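The Weight of the Harbour

The tide gauge at Stastport was read at eight in the morning and eight in the evening, and the readings were entered in ink. The instructions required ink. They also required that the observer stand with both feet on the brass plate, because the well had been levelled from the plate in the year the station opened and nobody had levelled it since.

The observer had held the post for eleven winters. She had been trained at Grelier, where the water rose and fell by seven metres and an error of a centimetre was of no interest. At Stastport the range was 78 centimetres on a good spring tide. An error of a centimetre was a subject for correspondence.

In March the evening readings began to come in low. The difference was 8 millimetres on the first night and the same on the second. She cleaned the float. She replaced the wire, let it hang for a day under load, and measured it again. The morning readings agreed with the tables. The evening readings did not.

She wrote to the office at Erkeck, setting out the figures in two columns. The office replied that the harbour could not be lower in the evening than it was, and asked her to check the clock.

The clock was right to the second.

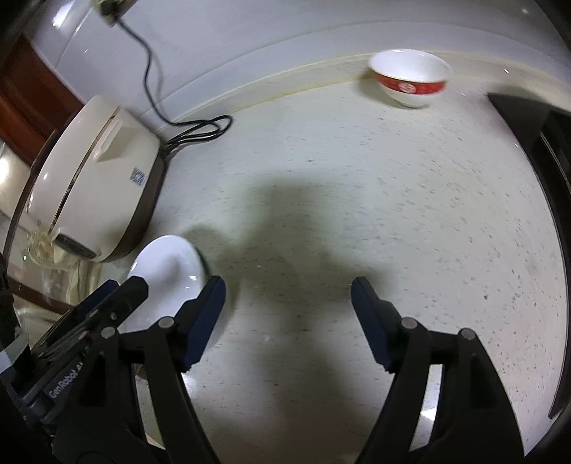
Vol. 14, No. 3 | Page 41

She took the old books down from the shelf then and went through them in order. There were 2,976 evening entries in her own hand. Before those came the entries of the previous observer, who pressed hard and crossed his sevens, and before his a set in pencil, against instructions. In the pencil book she found a run of low evenings, also in March, also of 8 millimetres. It lasted nineteen days. Against the last of them was written: Han ferry withdrawn.

The Han ferry had come back into service that winter. It berthed at six in the evening and left at five in the morning, and it lay 400 metres from the gauge, on the far side of the mole.

A ferry afloat does not lower a harbour. She worked this through on the back of a tide table to be certain. But at low water the Han ferry was not altogether afloat. It sat on the mud at the stern, and the mole, which was founded on the same mud, leaned towards it. The well was fixed to the mole. So was the brass plate. When the ferry lay alongside, the whole station tipped, carrying the observer, the lamp and the inkwell with it, and the float hung a little nearer the wall.

She tested the idea with a saucer of oil set on the plate. At ten to six the oil lay level with a scratch she had made in the glaze. At twenty past it had crossed the scratch by the width of a pin.

The letter to Erkeck took her three evenings. She recommended a correction to be applied whenever the ferry was in, and a second plate on the rock behind the customs shed. She enclosed a drawing of the saucer.

The office thanked her and adopted the correction. The second plate was deferred to the next financial year.

At eight she put on her coat, stood with both feet on the brass, and read the gauge. She wrote the figure down in ink. In the margin she added the correction, and under it, smaller, the depth of water at the stern of the ferry.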